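Search stories
Type and press enter
Search

The Lamp, the Painting and the Other Things

Shamim Cheema wrote the first advertisement on a Thursday night, sitting on the kitchen floor. The kitchen chairs had gone with Delacroix.

She typed with two fingers. "Large painting of a horse in a field. Colours are good. The frame is heavy. I did not choose it."

She erased the last sentence, looked at what remained, and wrote it again.

They had lived together in the apartment on Marnoditz Street for five years. When he left, he took the chairs, the good knife, and the coffee machine his mother had given to both of them. He left the horse. He also left a box of cables, a rowing machine, 336 postcards from cities he had never visited, and a lamp in the shape of a pelican. He said he would come back for these things in November, and when November arrived he said it would be better after the winter. Now it was September again.

The price was the difficult part. She asked her brother on the phone.

"What did he pay for the horse?" he asked.

"I don't know. He always said it was an investment."

"Then ask for two dollars."

"Two dollars is an insult."

"To whom?" said her brother.

She put forty. By morning there were eleven messages. One person wanted to know if the horse was real. One asked if she would exchange it for a snow blower that needed only a small repair. A woman wrote a long and kind message about her own divorce and did not mention the painting at all. Shamim answered that one first, while her tea went cold.

The man who came for it was called Heltik. She thought this was his first name until he gave her a business card, and then she understood it was the name of his moving company, which consisted of him and a grey van. He stood in the living room in his socks – she had not asked him to take off his boots, but he had done it – and he looked at the horse for a long time.

"It has five legs," he said.

Shamim came to stand beside him. She had eaten her dinner opposite this painting for years. Behind the left front leg, half in the grass, there was certainly another one.

"It could be a fence post," she said.

"It has a hoof."

They both leaned closer. It had a hoof.

"I can make it thirty," she said.

"No, no. Forty is fair. For five legs it is very fair." He counted the money into her hand, and then he carried the painting down the stairs, speaking to it quietly at the corners.

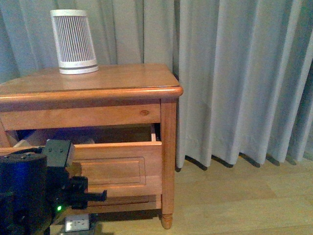 The nightstand by the grey curtain.

After the horse, it became easier. The rowing machine went to a student who wanted to sit on it and read. The cables she gave away, all together, to a boy of maybe fourteen who opened the box in the hallway and said "Oh wow" in a very low voice. For the postcards she had prepared herself to wait, but a retired teacher bought them the same evening. He planned to write on every one and send them to his sister, so that she would worry.

The pelican stayed. People asked about it and she answered slowly, or she said that somebody else was coming to look. When her brother visited, he found it beside the bathtub, switched on.

"You hated this thing," he said.

"I hated where he put it."

Delacroix telephoned on 17th September, almost at midnight. He had seen the advertisements. A colleague had shown him, he said, and the whole office had laughed, and he would like to know what she was thinking.

"You said after the winter," said Shamim. "It was winter, and then it was after."

"The horse was an investment."

"I got forty dollars."

He was quiet. She could hear a television, and somebody in the room with him opening and closing a drawer.

"I paid 1657," he said finally.

Shamim sat down on the edge of the bathtub. She thought of the thing he used to say when friends came to dinner, that one must learn how to look at a picture, and how he always turned his chair a little to the side so that everybody could see.

"Delacroix," she said, "how many legs did it have?"

"What do you mean, how many legs?"

"The horse."

"Shamim, it is late."

"You can think about it. I will wait."

She heard him breathe. She heard the drawer once more. Under her hand the pelican was warm, like something that had been sleeping, and she turned it a little so that the light did not fall in her eyes.

"Four," he said.

"Good night," said Shamim.

On Saturday she went to buy chairs. She found a pair in the window of Prorura, the second-hand shop beside the laundry, one green and one brown, and they did not match at all. The man offered to look in the back for a better one. She told him to leave it, and she carried them home herself, one on each arm, stopping at every corner to sit down.

Get a new story in your inbox every month. Enter your email address to subscribe. You can unsubscribe at any time.

This site uses cookies to remember your preferences. Accept / Manage settings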